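Speaker notes – "Where do you put things down? Small storage habits for small homes"
Jitendra Rathore, October 23, 2024

Opening. Say hi, thank the library for the room, check the people at the back can hear me. Ask for hands up: who has lost their keys inside their own house this month? (Put my own hand up. Mine were in the bread bin.)

So I got into this because I moved from a three-bedroom house to a 600 square foot apartment and brought everything with me. Everything! I had boxes in the bathtub. I had to move them to have a shower and then move them back again, and I did that for most of June before I admitted there was a problem. Tell the story of the fondue set here if people seem relaxed. Skip it if we started late.

The main idea for tonight is the drop spot. A drop spot is wherever your hand goes when you come in the door or finish a job and want to be rid of whatever you're holding. You already have four or five of them. You didn't choose them, they just grew, and most of us fight them by buying a nice organizer and putting it somewhere else. I did that at Trineo, spent $143 on a hallway unit with little hooks and a mail slot, and the mail kept landing on the stove.

Pause for water. Next slide.
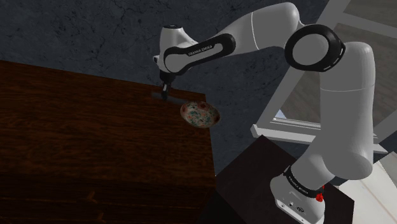 My own worst drop spot was always the top of whatever was closest to waist height, and I'll bet it's the same for a lot of you. Anything flat collects stuff. Batteries, receipts, one glove. What finally worked for me was giving the flat place a limit, and the cheapest limit I know is a small shallow bowl like the one here, up on the dark wooden cabinet near the front corner. When the bowl is full, you sort it. Shallow matters because you can see what's in it – a deep one turns into a well and you'll find a 2016 parking permit at the bottom. Mine came from a garage sale and I've got no idea what it was meant for.

Ask: what's your flat surface? Take two or three answers, don't let it run past five minutes. Last time in Ditirgate we got stuck on pianos.

Next bit is the count. I know, I know, it sounds grim, but I went around one rainy weekend and wrote down every loose thing I owned that had no home. 796 items. That includes pens, and I'd like it noted that a lot of them were pens. I'm not telling anyone to do the whole house. Do one drawer. The kitchen one with the elastic bands and the takeout menus is a good start, and you'll be done before the kettle boils twice.

Then boxes. People always ask about boxes so I'd better get to it before the questions. I use the plain cardboard ones from Jurkarton, the flat-packed kind, 32 of them on the closet shelves at the moment. Label the short end, the end that faces out. I labelled the lids the first time and had to take the whole stack down to find the Christmas lights. Marker on masking tape is fine. The label maker is a hobby and you should only buy one if you want a hobby.

Mention Saxena lids here? They do fit, but they're pricey and I don't want to sound like an ad. Maybe only if someone asks.

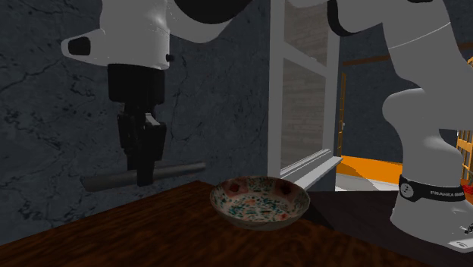 Slide 9: black gripper, two fingers pointing down.

Letting go of things. Slow down for this part, it's where people get a bit quiet. My dad's tools took me two years and I kept the plane and the good chisels and gave the rest to my neighbour's kid, who builds skateboards. I still think about the vise. You're allowed to keep something because you like it, and you're allowed to keep it badly, in a box under the bed, until you're ready. Don't let anyone rush you, including me with a microphone.

Homework, if they want it: one bowl, one drawer, one box with a label on the short end. Email me how it went, my address is on the handout. The handout also has the colour chart for the closet shelves, which I won't go through tonight.

Questions. If it's quiet, start with "what about paper?" because there's always somebody who wants to know about paper. Chairs need to be stacked by nine, lights are behind the door on the left.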